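Category: Science at Home > Light and Materials

Why Can You See Through Glass?

Hold a clean drinking glass up to a window and you can see the garden through it. Try the same thing with a dinner plate and you can't see anything except the plate. Both are hard, both are smooth and both can break if you drop them on the kitchen floor. So why does light get through one and not the other?

To answer that, you need to know what light does when it runs into things.

Three things light can do

When light hits an object, it can bounce off, it can be soaked up, or it can pass through. Most objects do a mixture. A red jumper soaks up most of the colours in the light and bounces the red back to your eyes. A black T-shirt soaks up nearly all of it, and that is why it gets so hot in the sun.

Clear things let most of the light pass through. Scientists call them transparent. Air is transparent, and so are clean water, window glass and some kinds of plastic.

There are two more words to learn. If a material lets some light through but scrambles it on the way, so that you only see a blur, it is translucent. Baking paper is translucent, and so is a frosted bathroom window. If no light gets through at all, the material is opaque. Wood, metal and your own front door are opaque.

What glass is made of

Most glass is made from sand, with some other minerals mixed in to help it melt. The mixture is heated in a furnace until it turns into a thick, glowing liquid. Then it can be blown, pressed or poured into shape.

A pile of sand isn't see-through, even though many of the grains are nearly clear. Light bounces off the outside of every grain and gets sent in all directions. Melt the sand and those thousands of little surfaces disappear. The light now has a clear run from one side to the other.

The same thing happens with ice. A block of clear ice is easy to see through, but crushed ice looks white. It's still only frozen water. The difference is the number of edges the light has to cross.

Is clear plastic the same?

Plastic is made in a completely different way. Most of it starts out as oil or gas, which is turned into very long, chain-like molecules. In clear plastics, those chains are arranged so that they don't scatter much light. The sort used for many drink bottles is called PET for short.

Plastic is lighter than glass and it bends before it breaks, so it is handy for school bags and camping trips. It also scratches more easily. After a lot of scratches a clear plastic cup goes cloudy, because every scratch is another edge for the light to bounce off.

So how do we see clear things at all?

If light goes straight through a glass, you might expect the glass to be invisible. It isn't, and there are two reasons for that.

The first is reflection. A small part of the light always bounces off the surface instead of going through. You notice it as bright lines and spots, mostly on rims, handles and curved parts.

The second is refraction, which means bending. Light travels more slowly in glass and water than it does in air. When it goes in or out at an angle, the change in speed makes it change direction. Whatever is behind the glass then looks shifted, squashed or stretched. The thicker and curvier the glass, the more mixed-up the view.

Shape matters a lot here. A flat window hardly changes what you see, but a round jar full of water can flip the view from left to right. Screw threads, ridges and thick bases are good places to look for bending, and you don't need any special equipment - just a plain coloured cloth and a steady light.

Test it yourself

You will need a glass, some water, a pencil, a piece of white paper and a dark pen.

1. Draw an arrow on the paper, pointing left. Make it as long as your finger.

2. Stand the paper up against a stack of books.

3. Put the empty glass in front of the paper, about a hand's length away, and look through it. The arrow may look a bit wobbly, but it still points left.

4. Keep watching the arrow while you slowly pour in the water. Once the water is higher than the arrow, the arrow should point right. If it doesn't, slide the glass a little further from the paper.

5. Take the paper away and stand the pencil in the water. Look from the side. The pencil seems to be broken at the water line.

Wipe up any spills, and ask a grown-up to help if you are using a heavy glass.

Clear things in colour

Clear objects borrow their colour from whatever is near them. Put a clear cup on a blue towel and it looks blue. Move it to a yellow one and it turns yellow. Artists who paint glass know this well. They hardly use any "glass colour" at all. They paint the background colour, bend it a little, and add white for the shiny parts.

A mug with a little water in it and a bottle with its cap off make a good pair to draw. On a green cloth, both of them pick up the green. Look for the bright bands in the thick base of the mug, and for the handle showing through the glass. On the bottle, the light catches the screw threads at the neck.

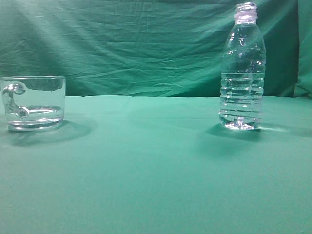 Words to know

Opaque - lets no light through.

Reflection - light bouncing off a surface.

Refraction - light changing direction as it goes from one material into another.

Translucent - lets light through, but not clearly.

Transparent - lets light through so that you can see what is on the other side.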